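Notebook, teleop bench (sim)
Wed 10 December
Entry by O. Begay

Goal for the day: clean demonstrations of the approach-and-stop task on the Buvari scene, recorded by remote control, right arm only. Replaces the August set, which was logged with the old controller mapping and is not usable for training.

Setup
Leader arms: Leiva pair, recalibrated before the first run. Zero offsets saved to the shared config.
Recorder: Roltik, new build. Joint states, gripper command, head view and wrist view written to one file per episode.
Episode cap: 1000 steps. Anything that hits the cap is thrown out automatically.
Target for the full set: 200 episodes. Today was a first batch only.

Started with the head view alone to get a feel for the new mapping. Left arm parked, left leader clutched out so that bumps on the bench do not get into the log. 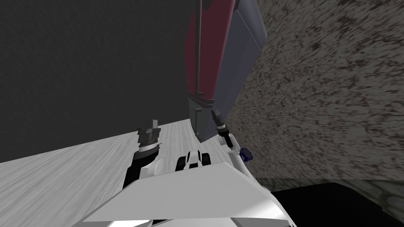
Clutching on the right side is still the slowest part of each run. The operator runs out of leader travel before the arm gets to the target, has to release, re-center and engage again, and every re-engage puts a small step in the wrist joint. With the gripper up near the dark block at the bottom of the red and grey unit, as here, there is little room to absorb a step like that. Moved the rest pose of the right leader inward and lowered the scale factor for the last part of the approach. Both changes are in the config under today's entry. The head view is also pitched well over in this pose, and I kept steering by the floor line, which is a bad habit. For the close part, use the wrist view.

Switched the operator display to the wrist view for the second half of the batch. Latency felt the same. Depth is hard to judge on this view. The maroon face gives nothing to go on, being a single flat color, so I ended up watching the gap between the fingertips and the lower end of the post.

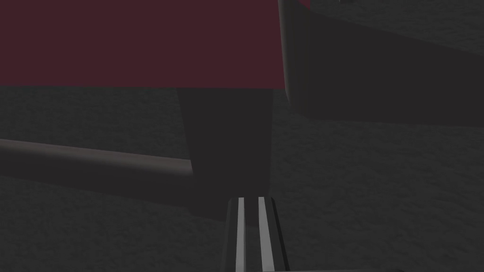
Wrist view, close range. Fingers at the bottom, nothing held. Dark post above them, rod coming in from the left.

Results, first batch
14 episodes recorded.
3 rejected: two for a wrist step after re-engage, one for hitting the cap while I was sorting out the clutch.
Remainder kept, not yet replayed.

Replay check is the next job. Last time, the Dastolov replayer drifted on long episodes when the command stream and the joint stream were stamped by different clocks. Roltik now stamps both from the sim step, so the drift should be gone, but I want to see it on a full-length episode before anyone records more. Compare end pose from replay against end pose in the log. If they differ by more than the tolerance in the config, stop and tell me.

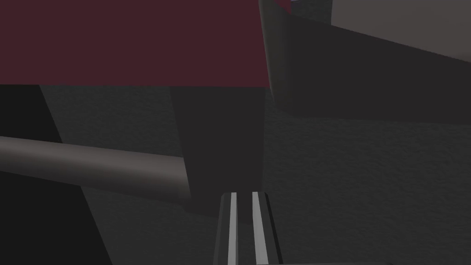

On labeling: mark the start of the close part by hand for now. The automatic split uses gripper speed, and with the lower scale factor the speed drops earlier than it used to, so the split lands too soon. I tried raising the threshold and it then missed the slow operators entirely. A split on distance to target would be better. The sim has that value; it is just not being written out.

Notes for whoever runs the next batch
Engage the clutch only with the leader at rest. Wait for the tone.
Do not correct a bad approach by backing out and coming in again inside the same episode. End it and start a new one. The policy picks up the backing out.
Keep the gripper command constant through the whole approach. Two of my early runs have finger twitch from resting my thumb on the trigger. I kept them, tagged "trigger".
Head view for the first part, wrist view for the close part. Write down the step at which you switch.

Open
Add distance to target to the Roltik output.
Second dim light in the Buvari scene, or a brighter one. Wrist view is dark enough that the post and its shadow run together at the lower end.
Ask whether the August calibration file can be deleted from the Leiva folder. It was loaded by mistake this morning and cost me the first hour.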